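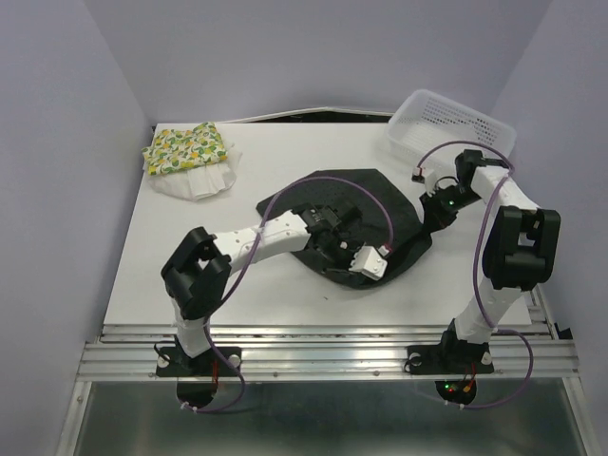 LISTTON – If you have ever hosted a wedding supper in a rented hall, or a retirement lunch, or one of those family reunions that starts out as a few cousins and ends up needing a second oven, you will know that the food gets all the worry and the tables get whatever is left over. Paper napkins, usually, and the same plastic cover that came out at the last birthday. Starting this month, people in Listton have another choice. Aubert, the laundry and alterations shop on Comum Street, has begun lending out black cloth napkins, along with a smaller number of black table squares, to anybody in town who wants them for a gathering.

There is no rental fee. You sign the book at the counter, you take your bundle home, and you bring it back within the week. You don't have to wash anything, though you are asked to shake out the crumbs and pull the napkins flat before you put them back in the bag. More about that pulling flat in a moment, as it has become quite a subject at the shop.

The cloths came from the Privdale, the supper club out past the lake road that closed its doors last spring after a very long run. Plenty of readers will have eaten there at one time or another, and some of you will remember the napkins, which were always black and always stood up in a sort of fan on the plate. When the building was cleared, the linens were packed into boxes and set aside for the rag trade. Noémie Després, who owns Aubert and had done the Privdale's washing for years, went out with her van and asked if she could have them instead.

"I knew every one of those napkins," she said, laughing, when we stopped in. "I'd washed them, I'd pressed them, I'd gotten candle wax out of more of them than I care to remember. I couldn't stand to think of them being cut up for wiping down engines. They had so many suppers left in them!"

She took home 808 of them, all told, and then spent a good part of the winter finding out what she had. They were laid out one at a time on the long white worktable at the back of the shop, smoothed down and looked over for holes, pulled threads and hems that had let go. Black cloth hides a gravy stain very kindly, but it does not hide a fraying edge once the light is on it, and it shows lint like nothing else on earth. Each cloth went under the lint brush on both sides. The ones with loose hems went to the sewing machine, where Tyson Ross, who does the alterations, worked through them between pants and prom dresses. The ones that had faded to more of a charcoal were put in a dye bath in two big batches, and by all accounts came out looking very respectable.

Not all of them made it. A fair stack was too thin in the middle to go on a table in front of company, and those have been turned into potholder backs and bread bags, which are for sale in a basket by the door. The money from the basket goes toward soap and hot water for the lending bundles.

The rest are tied up and ready on the shelf. A bundle is 32 napkins, which Després settled on after some back and forth with her customers. Her first thought was 30, a nice round number, but Ghislain Chisholm, who ran the dining room at the Privdale in its last years and has been coming by to help with the sorting, talked her into adding two. Somebody always brings a guest, he told her, and somebody else always drops one in the punch. Larger parties can take several bundles, provided they call ahead.

Word has gotten around quickly, helped along by a chalkboard on the sidewalk and, we suspect, by the fact that January is a long month and people are glad of anything to talk about. The first bundle went out to a baptism lunch. Another went to the high school band supper, and Brock Gosselin took two for his parents' anniversary, which was held in his garage with the heaters going and both cars parked down the street.

"My mother kept touching the napkin," Gosselin told us. "She'd pick it up, and put it back on her lap, and pick it up again. Finally she said it felt like going out. We were sitting next to the snow shovels, but it felt like going out. I thought that was pretty good for something I carried home in a bag under my arm."

Now, about the folding. Anyone who has washed a load of dark linens knows how they come out of the machine, all twisted into themselves, and how easy it is to toss them in a heap on the table and go see about something else. At Aubert that heap is exactly what Chisholm would like to cure people of. He has started giving a short folding lesson at the back table, mornings at ten, and it takes 30 minutes, or a bit longer if he gets going on the old days at the supper club. You are welcome to stay for that part too – we did, and heard a fine story about a snowed-in rehearsal dinner and a single tray of scalloped potatoes.

The lesson is a simple one. He drops a crumpled black cloth in the middle of the table, just as it might land if you threw it there, and has you begin by doing nothing fancy at all. Find a corner. Then find the next corner along, and hold the two of them up until the cloth hangs straight. If it won't hang straight, you have picked up two corners that don't belong to the same side, and you put it down and start over. Lay it on the table, press the middle flat with the side of your hand, and work outward toward the edges. Don't tug at one corner while the rest is still bunched up, he says, or the whole thing will simply slide along after you, wrinkles and all.

Only after that do you get to the folding proper, and he teaches three ways of doing it. There is the plain square, which is how the bundles are stacked. There is the long pocket, with the silverware tucked inside, which he recommends for buffets and for anyone hosting small children. And there is the Privdale fan, which he will show you as many times as you like and which this reporter has still not managed to get to stand up. Ours leaned badly to the left and then lay down altogether. Chisholm was very nice about it.

Danjuma Onyeka, who has booked two bundles for his daughter's graduation dinner in the spring, came to the lesson the same morning we did and picked it up a good deal faster. He said he had been folding towels one way his whole life and had never thought about why they came out crooked.

"I start from the middle, that's my trouble," he said. "I grab it wherever it is and I shake it and hope. My wife has been telling me about this for years, and I had to come downtown to hear it from a man in a vest."

He went home with a practice cloth, as everyone does. Those don't have to come back. They are from the thin stack, and Després says that if they end up drying dishes she will be perfectly happy.

As of press time there were 187 napkins out in the world, on tables or in laundry baskets or, in one case we heard about, still in the trunk of a car that has gone to the shop for brakes. Després isn't fretting over it. She has written a number in white thread in the hem of each bundle tag so that the bags can be matched up again, and she telephones people when the week is up, mostly, she admits, so she can hear how the party went.

She does have a few requests. Please don't bleach them. Please don't iron them yourself with starch, as well meant as it may be, since spray starch leaves pale spots on black that are a trial to get out. If there is candle wax, leave it alone and put a note in the bag saying so. And if one gets lost, just say so at the counter, and nobody will think the less of you for it.

The table squares are in shorter supply than the napkins and are being kept for bigger occasions for now. If you have dark table linens of your own that you no longer use, Ross would like to see them, whatever their condition, and he is especially hopeful about anything long enough to cover a banquet table. Cotton or linen is best. Cloths with a printed pattern will be politely handed back.

Bundles can be picked up at the Aubert counter any time the shop is open. The folding lesson is free, there's no need to sign up, and coffee is on from a quarter to ten. Bring an apron if you are wearing anything light and fuzzy, as the cloths will have it off you in no time. Parking is easiest behind the building, by the blue door.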